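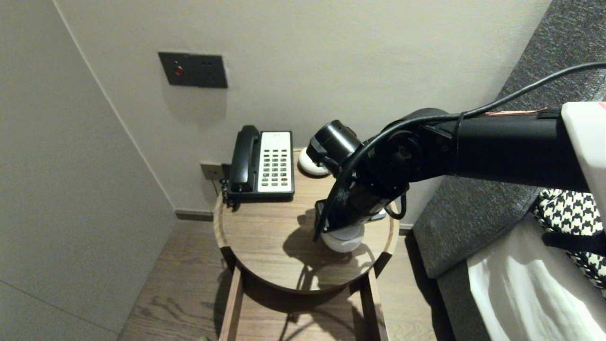 Bedside tables get ignored on this course until about week five, and then everybody discovers at once that they're the hardest thing in a guest room to get right. So this handout is all about them, and about the corner they stand in. The first thing I do is look at where the wall socket for the telephone is, before I even think about the lamp. With a corded desk phone like the one on this round table, the handset cord hangs in coils off the left of the phone and down over the edge of the top, and the plate is low on the wall right behind it. Lovely for the cable, less lovely for anybody who gets out of bed in the dark on that side!

On Thursday we measured up the corner room at the Urquijo (thank you to Nuria Calvo for letting all of us troop through it) and most of you wrote down the width of the table and stopped. Please write down the gap to the wall as well. I like 80 mm behind a round table - enough for a plug and your fingers, and you can still get a duster in. Marcelino Bravo pushes his hard up against the wall and we have argued about it for years, so you'll hear the opposite from him in May and you can make up your own minds.

Height next. The Flasetti sheet gives 650 mm to the top of the mattress, and I'd have the table a touch lower than that, so a sleepy hand comes down on to it. A raised rim is worth having too. Glasses, pens and earplugs all roll, and a rim saves you a lot of crawling about on the floor.

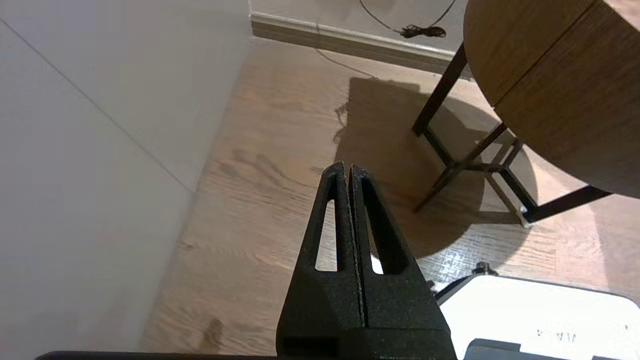

Then there's the floor, which is where I take most marks off. Spare cable wants gathering up and fixing to the wall, well clear of the legs, and anything that has to cross open floor should go along the edge of the room and never straight over it. Get down on your hands and knees and look at the corner from there. I mean it, bring old trousers. You see all sorts from low down that you miss standing in the doorway, and it's exactly where the person with the vacuum cleaner will be looking.

For next time: draw one bedside corner, any room you like, at 1:5. Show the table, the phone, the socket and the line of every cable, and write the heights on. Room 3195 is open from nine if you want the big drawing boards. Begoña Palacios has the key, and she'd like the scale rules back in the drawer afterwards, please.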